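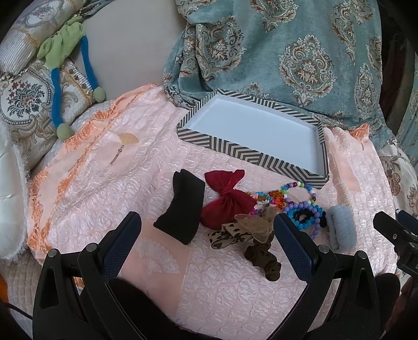

Teaching by Hand: Sorting Hair Accessories into a Box
Project report, Murari group
Despina Dumitrescu, Habibur Khan, Yae Nakajima
Advisor: Thirumalai Poduval

1. The task

Our proposal said "household tidying," a phrase we chose before any of us had tried to pick up a scrunchie with two fingers and no wrist to speak of. The task is simple to state. Hair accessories lie on a bedspread beside an open, empty box. Put them in the box. A person does it with the hand-held gripper, the camera on the gripper records it, and a policy trained on the recordings is supposed to do it later on an arm.

We planned 500 demonstrations and budgeted two weeks. Both figures were Habibur's and he would like that noted as optimism.

2. What the objects did to us

Bows are friendly. The dark red one can be taken by the knot, and the leopard-spotted ribbon bow holds still if you come in low. The fuzzy grey scrunchie squashes between the blue pads and is hard to drop by accident.

Beaded bracelets are another matter. They tangle, and a black hair tie likes to get in among the beads. We never agreed whether lifting three things at once was a failure or a bargain. Yae's rule, which we adopted, was that anything ending up in the box counts, but a tangled grasp gets its own label.

The quilted bedspread has a raised, bubbly texture, and closing too low pinches it. Early recordings of this were thrown out – 55 of them, mostly Despina's.

3. Changes since the draft

Demonstrators now open the fingers wide before every approach and pause before closing. It feels silly and makes the recordings far easier to cut. The starting layout is reshuffled after each run.

4. Still to do

Arm trials are set for November. The bracelets will be tried last.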